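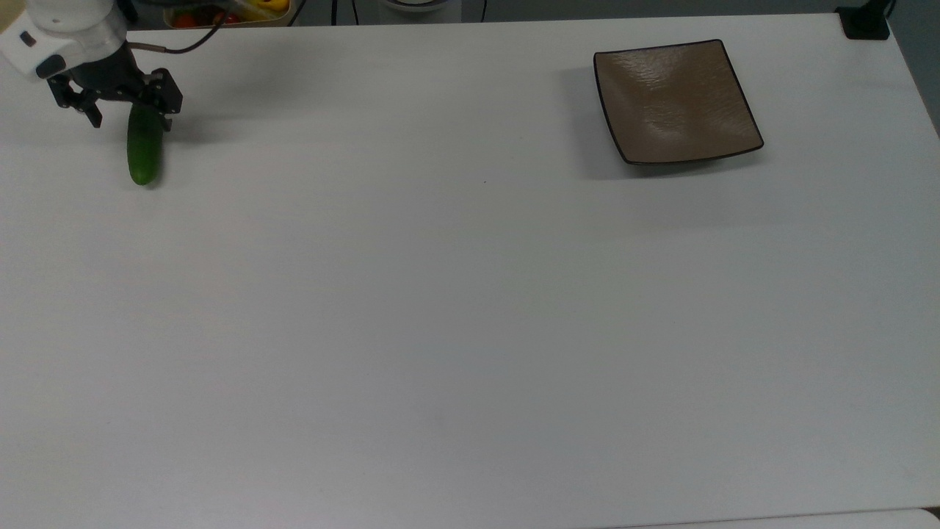
Gripper trials catch-up, Uterbridge workshop, Nov 25, 2018

I'm on notes again, so forgive the rambling. We started with the Trandance fingers, as everyone wanted to! I've run 186 picks with them and 214 with the old Vatorcombe pair, and I much prefer the Trandance ones on anything round and shiny. The Vatorcombe pair pinch too hard for my liking.

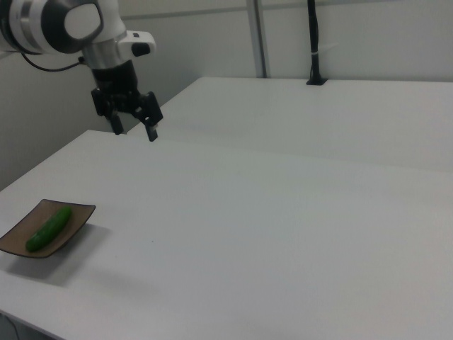

Gripper open above the tables, cucumber in the brown dish.

Duygu isn't convinced yet. She thinks my speeds were kinder to the new fingers (fair point, they probably were) and wants 18 more runs with both pairs on the same settings. Agreed. I'll do those.

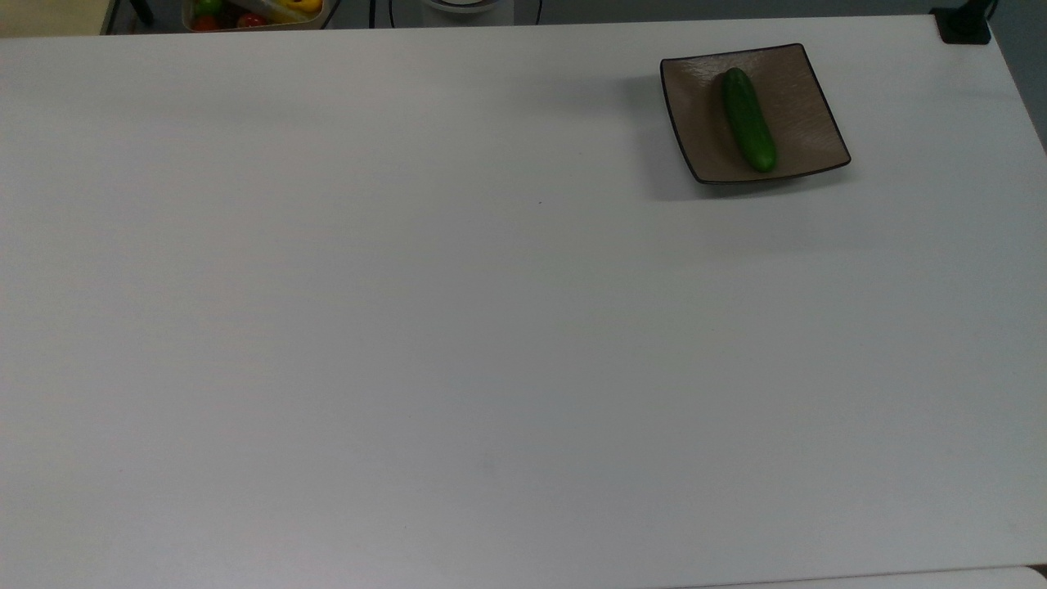 Then cameras, which took ages. I'd like to keep the head view and the fixed ones all running, but the Çınar controller drops out when they're all on full rate. We agreed to try half rate first and leave buying anything until May.
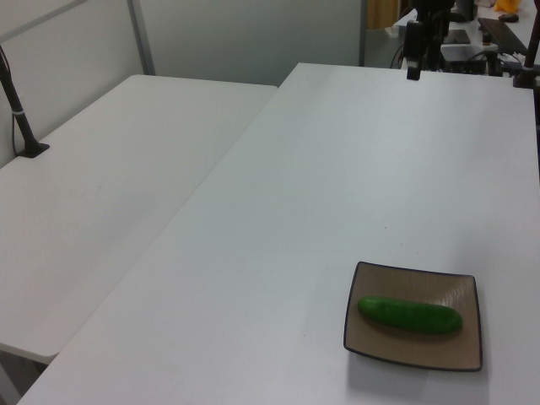

Notes by Duygu Karakaya's bench partner, gripper group

Last bits: pads for the Vatorcombe pair are on order, 2 sets. Duygu will write up the settings sheet and I'll put the run logs in the shared folder, with proper file names this time. Tomatoes next, then peppers if we get that far.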